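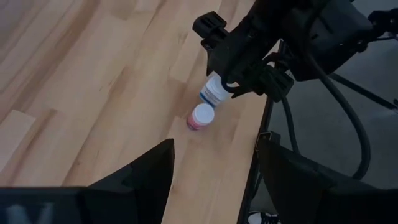

So I've finally given up on the dining table as a place to eat. I held out for ages, but the family history has won, and if you come to my place for tea now you'll be having it on your lap in front of the telly like a civilised person.

It started with Mum's biscuit tin. When she moved into the unit she handed me a tin of letters and said "you like that sort of thing", and I do like that sort of thing, so that was the whole of last winter gone. Most of them are from my great-grandmother's sister, Anneliese Rothe, who went out to a place called Gondport with her husband and wrote home every few weeks to complain about it. She complains beautifully. The flour's bad, the neighbours sing, the minister has a cold and is giving it to everyone! There's a page and a half about a hat that was sat on at a christening, and she never says who sat on it, and I have lost actual sleep over it.

The trouble is her handwriting. She learnt the old German script as a girl and never let it go, so even when she's writing in English the odd word slips back into it halfway along a line, and the e looks like an n, and the n looks like a u, and a whole sentence turns into a row of little fence posts. I did the first few letters on my own with a printed alphabet chart sticky-taped to the wall. Got a fair way too, apart from the fortnight I spent believing Uncle Jamero was a relative. Jamero was the horse. (I'd put him on the tree. He had a birth year with a question mark.)

After that I went looking for help, and found Kerstin Buschmann through a noticeboard for people who read old hands for fun. She's been brilliant. I type up what I can, leave gaps where I'm stuck, and she fills them in and sends it back with remarks in the margin, most of them about my spelling. Her best catch so far was a word I'd been reading as "buried", which was a bit of a worry because it was about the baby. It was "berries". He'd been at the berries. He was fine, he lived to be old and grumpy and he's the one with the moustache in Mum's hallway.

A few things I've picked up, in case you've got a tin of your own:

Do the boring letters first. The ones that are all weather and washing teach you how she makes her capitals, and then you've got a fighting chance with the juicy ones.

Write down the exact wording, mistakes and all, and keep your tidy version in a separate file. I mixed the two up early on and had to go back through the lot. Never again.

Pencil only, anywhere near the paper. I now own so many 2Bs I could open a shop.

And get hold of the envelopes if you can. Mum had kept some in a different drawer (why, Mum) and the postmarks sorted out three letters I'd had in completely the wrong order, which explained why the goat kept dying and coming back.

I paid $22 for a copy of a passenger list that I was sure would have Anneliese and her husband on it. It did not. It had a Petersen family of seven, all with colds according to the surgeon's notes, and a man travelling with a harp. I've kept it anyway because I'm quite fond of the harp man. Kerstin thinks they may have come on the ship before, so that's the next one to order, once I've stopped sulking.

As for what happens to it all, I'd like to have the letters typed and bound by October for Mum's birthday, just a plain little book with the moustache on the front. My cousin wants an index. My cousin is welcome to make an index. I've got a dozen letters still to go, including one that's been written across the page and then turned sideways and written across again, to save on paper, and I've been putting it off with all the discipline I have.

I did peek at the first line though. It's about the hat.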